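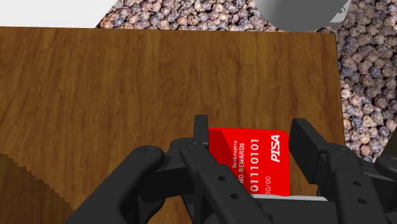 Bois veiné sur sol de petits galets, vue en rendu 3D.

Il y a des achats qu'on repousse pendant des années parce qu'on se dit que la location fera bien l'affaire. Chez nous, c'était la plaque vibrante. J'en louais une à chaque chantier, une allée par-ci, un bout de cour par-là, et je rentrais le soir en pestant contre l'engin fatigué du loueur. Au printemps dernier j'ai fini par craquer pour la Skusoser 184, et comme je l'ai maintenant traînée sur pas mal de terrains (et dans pas mal de gadoue !), je me permets de vous en parler un peu longuement.

Le premier vrai essai, c'était en avril, l'allée de Teodoro Ventura à Ginville : 36 mètres de long, un fond argileux qui avait bu tout l'hiver, et par-dessus du concassé que nous avions étalé en 2 couches. J'avoue que j'étais un peu inquiet pour la couche du bas. Eh bien la machine avance toute seule, sans qu'on ait à la pousser des hanches comme un vieux caddie, et elle ne s'enfonce pas dès que le sol devient souple. On a passé les bords en dernier, tout doucement, et la bordure n'a pas bougé.

Ce qui m'a vraiment conquis, c'est la poignée. Les silentblocs font leur travail, et après une journée complète je peux encore tenir ma fourchette à table, ce que ma femme apprécie autant que moi. Le démarrage au lanceur se fait bien, au deuxième coup le matin, au premier ensuite. Le réservoir d'eau pour l'enrobé se décroche sans outil, et c'est bien agréable quand on passe du bitume au gravier dans la même journée.

Maintenant, les reproches, parce qu'il y en a quand même. Les roues de transport sont trop petites, voilà, je le dis franchement. Sur du béton ça roule, mais dès qu'il faut traverser une pelouse ou un tas de tout-venant, on finit par la porter à deux. Grímur Skov, qui me donne un coup de main sur les gros chantiers, a monté des roues de brouette à la place et il a eu bien raison. Le bouchon de vidange est aussi placé tout contre le châssis : prévoyez un entonnoir souple et de la patience. Quant à la notice, elle est traduite avec les pieds, surtout la page sur le réglage de la courroie.

J'avais essayé avant cela la petite Fultlow d'un collègue. Elle est plus légère, plus facile à charger dans une remorque, et pour une terrasse de jardin je la conseillerais volontiers. Pour de la grave en épaisseur, par contre, je m'en tiens à la mienne.

Côté service, j'ai commandé une courroie chez Esquivel un lundi et je l'ai reçue dans la semaine, avec un petit mot gentil dans le carton, ça fait toujours plaisir.

Ma note : 4 sur 5, et je remettrai le dernier point le jour où ils changeront les roues !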